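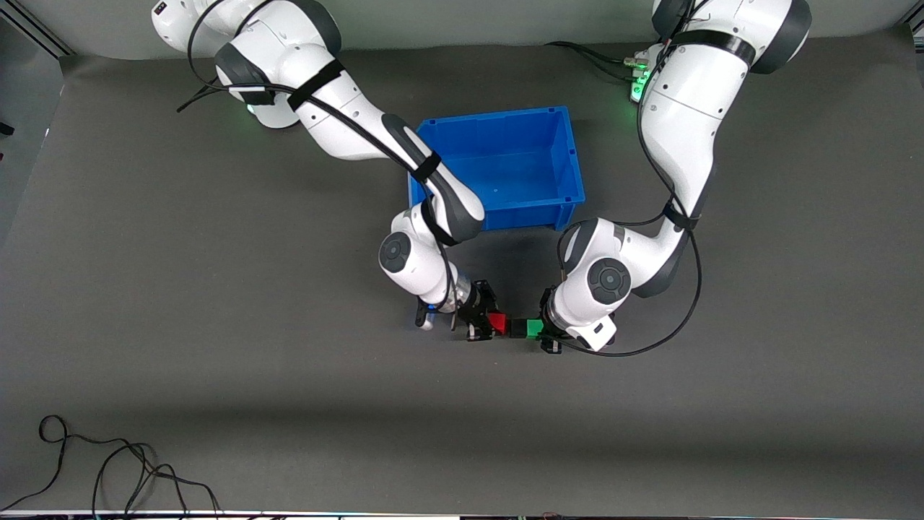

Reserve clause wording in a standard player representation agreement

lpark_rep
Posted 2 December 2022

Question for anyone who drafts or reviews these. I have a second-division basketball client whose old agreement with the Skarkow agency ended in June. The team now wants to pick up its option year, and Skarkow claims commission on it. The tail clause reads "any playing contract negotiated during the term, including extensions thereof." The option was in the original contract. Is an option year an extension?
Leilani Park

pruitt_h
No. An extension adds years that did not exist before. An option is a term of the existing contract, so it was negotiated during Skarkow's term and they get paid on it under the first half of the sentence. You don't need to reach the word "extensions" at all.

ambrose44
Disagree with pruitt_h. It depends on who holds the option. If the team holds it and exercises it on the original terms, fine, Skarkow did the work. If it is a mutual option, both sides have to agree again, and I would argue that is a new negotiation. Whoever represents the player at that point earned the fee.

pruitt_h
Mutual options at a fixed salary are still priced in the original deal. Saying yes to a number is not a negotiation.

ambrose44
Saying yes to a number is most of what we do.

lpark_rep
It is mutual. The salary is fixed but the bonus schedule is "to be agreed." Should have put that in the first post.

nosipho_h
That changes it. Split the two. Base salary was set during the old term, so commission on base goes to Skarkow. The bonus schedule was left open, so whoever settles it gets commission on bonuses. I had this with a volleyball player two years ago and the arbitrator did it that way. It took 40 pages to say so.

pruitt_h
I can live with the split for bonuses. Was that decision published?

nosipho_h
No, confidential. I can't send it.

pruitt_h
Then it is of limited use to her.

j_abeysekara
Check two other things before arguing about the option. First, the notice provision. Some of the older agency forms require a written claim within a fixed period after the player gives notice of termination. Second, whether commission is due when the contract is signed or when the player is paid. If it is on payment, nothing is owed yet and you have time.

lpark_rep
Due on payment — clause 9. The notice section refers to a schedule that was never attached to our copy. I've asked Skarkow for it.

ambrose44
Ask the player too. They often have the signed original in a drawer.

nosipho_h
And don't let him sign the bonus schedule until the fee question is in writing.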